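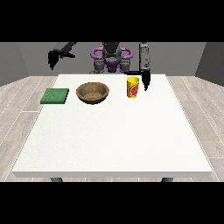 Keeping a symptom record that a doctor can use

Khải Tiêu spent nine years as a clinic pharmacist before moving to Minent, a small practice that helps people with long-term conditions prepare for medical appointments. Most of the work concerns records: what patients write down, how often, and in what form it reaches the exam room.

"The usual record is a diary," Tiêu says. "It has full sentences, it skips the good days, and it runs to 40 pages. A doctor with 15 minutes will read the first half page."

Minent's format is a single sheet per month. Each day gets one row with five columns: sleep in hours, pain from 0 to 10, medication taken, one meal note and one free note of up to six words. Tiêu asks clients to fill it in at the same time each evening and to leave missed days blank.

"A blank is information. If you fill in Tuesday from memory on Friday, you get Friday's mood in Tuesday's row. I would take 20 real rows over 31 guessed ones."

The format was revised in May after a review of 1,696 daily rows from current clients. The old sheet had a column for stress, scored 0 to 10. Tiêu removed it.

"People gave it a five. Day after day, five. The free note was picking up the same thing with more detail. 'Argued with landlord' is more use to me than a five."

Ataahua Rutherford has used the sheet for two years. She has migraine and an underactive thyroid, and she was first referred to Minent when her headaches became more frequent after a dose change.

"I was sure it was cheese," Rutherford says. "I had given up cheese, red wine and chocolate. On the sheet there was no pattern with food at all. The bad days came after nights under six hours, usually two nights in a row."

She took three months of sheets to her doctor, who moved her evening dose and ordered a repeat blood test. Rutherford does not claim the record solved the problem. She still has attacks, and she still fills in the sheet.

"It changed what we talked about. Before, I would say 'it's been bad' and he would ask how bad, and I didn't know."

Tiêu is cautious about phone apps. Some clients use Wevero, which exports to a plain table, and he accepts those files. His objection is to daily reminders and color-coded scores, which he thinks lead people to check on symptoms all day.

"Once in the evening, two minutes, then close it. If the record is making you more anxious, stop for a week and tell your doctor that you stopped."

He also advises against changing or stopping a prescribed drug on the strength of a sheet. A month of rows can suggest a question to ask, he says, and the dose is a matter for the prescriber.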